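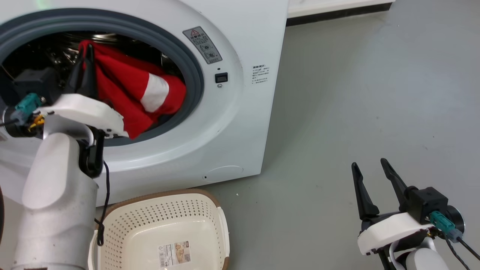
Household and Institutional Textile Care
Unit 3: Unloading and Reloading Front-Loading Machines
Course leader: Nosipho Mabuza
Practical sessions: Pieter Swanepoel, Anathi Sithole

Purpose of the unit

This unit covers the handling of garments at the door of a front-loading washing machine. Students are expected to have read the notes on sorting and fibre labels in Unit 2 before attending. The practical session takes place in the Fumenholm laundry room and begins promptly at 2 p.m.

Terms used

Drum: the rotating metal cylinder that holds the load.
Door gasket: the flexible rubber ring between the door opening and the drum. It is also called the door seal, and both terms are accepted in written work.
Filter access cover: the small cover low on the front of many machines. Students do not open it during this unit.

Unloading

Wait until the programme has ended and the door lock has released. The door must never be forced.

Place the basket on the floor directly in front of the machine, close enough that a garment leaving the drum falls into it and does not touch the floor. A plastic basket with perforated walls is preferred for damp items.

Begin with whatever lies nearest the opening. Garments are often found bunched at the front of the drum or lying partly over the gasket. Take hold of a fold of the cloth and lift it clear before drawing it out. Sleeves and cords are to be freed by hand if they have wound round other items.

When the drum appears empty, turn it slowly through one full revolution and feel along the back. Run a finger round the inside fold of the gasket, where socks and handkerchiefs are commonly left behind. Wipe the gasket with a dry cloth and leave the door ajar.

Strongly coloured garments

Red items with white stripes or panels require particular attention. They should be taken out as soon as the programme ends and hung without delay, with the white portion kept from lying against the red. On no account should they be left folded in the basket overnight.

Spin speed

For the exercise on delicate knitwear, the spin is set to 400 revolutions per minute. All other loads follow the care label.

Assessment

Written answers are limited to 400 words and are handed to Annatjie Zwane at the department office by the end of March. The practical mark is out of 28. Students who miss the session should apply to Anathi Sithole for a place in the second group.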